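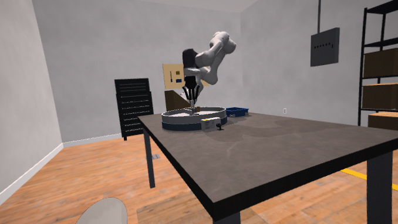
OK so I promised a thread on the Jirkonik open day in Lesau and then didn't write one. Sorry! It's been a week. Going from my notes, which are partly on the back of a parking receipt.

Background for the new people: I look after packing machines for a living, and we've been going back and forth at work on whether a robot arm makes sense for small parts. July was the first open day Jirkonik has run where you could sit down and mess with their simulator, Negash, so I signed up the minute the page went live.

Doors at 9, coffee at 9:15, and the first talk was the usual company history. I'll spare you. The good stuff was upstairs.

Upstairs they had a room of desks with Negash running on big screens, and Kazue Kamata was giving the walkthrough. She's fast. She had the cell loaded and the arm moving before half of us had found a chair.

The task is about as plain as it gets. Arm over a big round tray, small parts in the tray, blue bin next to it. Pick a part, drop it in the bin, go back for another one. I liked that they picked something boring. Boring is what I do all day!

They've built a whole room around it too - wood floor, tool cabinet, shelves with cardboard boxes on them, even a wall outlet. I asked Kazue if any of that matters to the arm and she said not to the motion, but it matters a lot once you start training anything that works from camera views. Then she changed the wall color while I was standing there. Took her one click.

First thing she showed us was the approach. Fingers straight down over the rim of the tray, slow for the last little bit. She had the speed turned way down so we could follow it, then ran it at full speed and a guy behind me said a word I won't type.

Someone asked how many tries it takes before they trust a grasp. Her answer was 500 runs per part shape, with the part dropped in a different spot every time. She leaves it going overnight and reads the failures in the morning with her breakfast.

And she showed us the failures! I've been to a lot of these days and you almost never get that. She pulled up a folder of more than 300 saved misses from an older version and just clicked through them. Parts pinched by a corner, parts squirting out sideways, one where the fingers closed on nothing at all and the arm carried the nothing very carefully over to the bin. 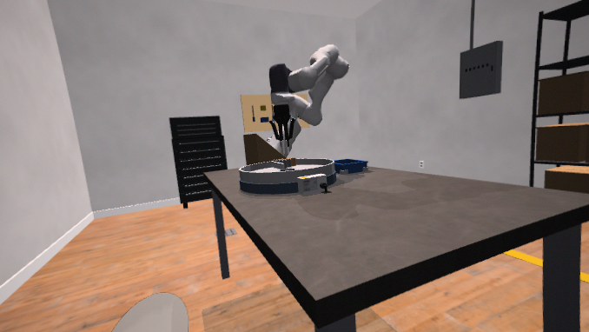 The part that kept coming up was the rim. If a piece is lying close to the edge of the tray, the fingers have to come down right beside the wall and there isn't much room to open. We have the exact same headache with our feeder bowls at work, so I took a page of notes on this bit alone.

Their fix is to turn the wrist first and then come down, so the fingers open along the rim. Sounds obvious when you say it. It was not obvious to me, I had a much more complicated idea and I'm glad I kept my mouth shut.

Then we got to try. You get a keyboard and a little 3D mouse and you drive the gripper yourself. I got 2 parts into the bin in my turn and thought I was doing great until a kid, maybe twelve, sat down after me and cleared it out like he was eating chips.

Biggest surprise for me was how hard it is to judge height from one view. I kept thinking I was down at the part and I was hovering way above it. Chaminda Siriwardena, who was helping at the desks, told me to watch the shadow on the tray. Helped a ton. Still slow, but I stopped stabbing at thin air.

Lunch was soup and rolls. Good soup.

After lunch they loaded the same cell with cups, and switched to a view from up high so you could see the whole round platform with the blue tray off to the side. Way easier to plan a move from there. Way harder to tell if your fingers are deep enough. So you end up wanting both, and I'm putting that in my write-up for work.

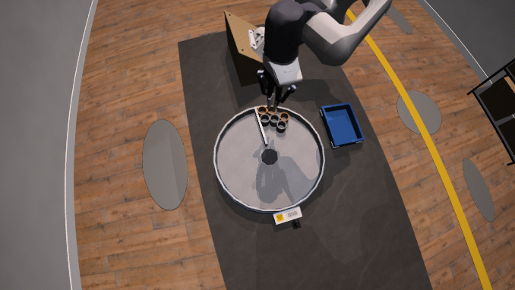 Tolera Assefa
Packing line technician, Zedinen

Back again, had to go feed the dog.

So, cups. They're little open ones, a couple with orange rims and the rest dark, and they were bunched together at the back of the platform. Kazue said bunched up is the worst way to get them. You need a gap for a fingertip and a tight group doesn't give you one.

A woman near the front asked why not just pick the outside cup first and work inward. Kazue said yes, try it, and handed her the mouse. I love when presenters do that.

I asked the money question, how much of this carries over when you go from the screen to a real arm. Kazue didn't oversell it. The paths carry over pretty well, she said, and contact is where you end up tuning. Slippery parts and worn fingertips are still your problem on the day.

Things I want to try at work, in no order: the wrist turn near the edge, slowing down only for the last stretch, and saving every miss so we can look at them later. That last one costs us nothing and I'm kind of mad we don't do it already.

They said the next session will have 3 stations for hands-on, which should help, the line got long by the afternoon. Go early if you go, and pick a desk near the window, it gets warm up there.

Notes on the feeder bowl stuff tomorrow if I can read my own handwriting.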